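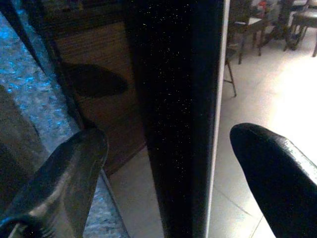
机械臂在运行中触发保护性停止后，可以直接远程复位并继续作业吗？

须先由现场人员确认停止原因、夹爪状态和周围人员位置，再在现场完成复位；远程复位仅适用于原因已经查明、且现场有人值守的情形。

图集：Ever 项目室内作业保护性停止事件

本图集由 Hernar 研究所设备安全处整理，供项目参与单位及现场操作人员查阅。内容涉及 Ever 项目三月份在 Herrero 楼一层发生的一起机械臂异常停止事件。事件未造成人员受伤，一枚夹爪指套受损，相关任务暂停四天后恢复。

图一　腕部视角下的作业画面。两根夹爪手指分处左右，指尖间距较大，中间为一块竖直的黑色面板，表面有细小亮点，右侧有一道白色边条。
画面右半部为明亮的浅色大块地砖，左侧木质表面处光线较暗，明暗差别明显。

事件经过

当日为星期日，现场按减员安排作业，由一名操作员值守。任务要求机械臂接近直立的板状物件，在预定高度停住，经视觉确认后再行夹取。上午的运行未见异常。午后，机械臂在接近阶段未按预定距离减速，夹爪一侧指尖与物件边缘接触，控制器随即报出关节力矩超限，进入保护性停止。

操作员查看控制台后，认为属于偶发报警，遂执行复位并重新下发任务。机械臂再次接近时，同一位置发生第二次接触，指套表层开裂。操作员按下急停按钮，并通知当班负责人 Ultan Sheehan。现场随后断电挂牌，物件及机械臂保持原位，直至检查人员到场。

原因分析

检查工作由 Oldřich Sýkora 主持。运行日志显示，接触前一段时间内，腕部相机给出的有效距离数据大幅减少，缺失比例最高达到百分之九十三。深色且带有反光的表面对距离测量不利，室内明暗反差又使自动曝光反复调整，两项因素叠加，导致目标区域内可用的数据点不足。

控制程序对数据缺失的处理存在缺陷。按原设计，有效数据低于限值时应当停止接近；实际部署的版本则沿用上一次有效读数，继续以原速度运动。该处理方式原为调试阶段所设，用于避免画面短时抖动造成频繁停机，转入正式运行时未予撤除，版本核对清单中也没有列出此项。

首次停止后的复位不符合现场规程。规程要求在复位前检查夹爪与物件的相对位置，并记录报警代码。日志中报警代码完整，但现场记录表相应栏目为空。经了解，控制台的复位提示仅显示“是否继续”，未要求操作员确认检查结果，界面设计同样需要改进。

力矩保护功能两次均正常动作，制动器及急停回路经检验合格。受损指套由 Fitell 公司提供，经复核，其材质和安装均符合要求，开裂系接触受力所致，与产品质量无关。

整改措施

一、距离数据连续缺失时，机械臂应立即停止接近，并退回至上一安全位置，不得沿用旧读数。
二、接近阶段的最高速度下调，指尖进入物件周边约六厘米范围后改为慢速运动。
三、调试用参数单独存放，转入正式运行前由两人分别核对并签字。
四、复位界面增加检查确认项，未填写报警代码和夹爪状态的，不能重新下发任务。
五、同一位置发生第二次保护性停止的，任务自动锁定，由当班负责人现场解除。

前三项已在 Ever 项目全部工位完成，界面修改正在测试，测试期间以纸质记录表代替。休息日作业的值守人数另行规定，在新规定下发之前，涉及深色或反光物件的任务暂不安排在休息日进行。

查阅与使用说明

图片可用于各单位内部安全培训，使用时请保留图号及文字说明，不得裁切后单独发布。完整运行日志不随图集公开，确因检查工作需要调阅的，应向设备安全处提出书面申请，并注明用途和使用期限。

现场人员如发现类似的距离数据缺失或接近减速异常，应先行停机，保持现场原状，再向当班负责人报告。报告内容应包括工位编号、报警代码以及停止时夹爪是否夹持物件。

Hernar 研究所设备安全处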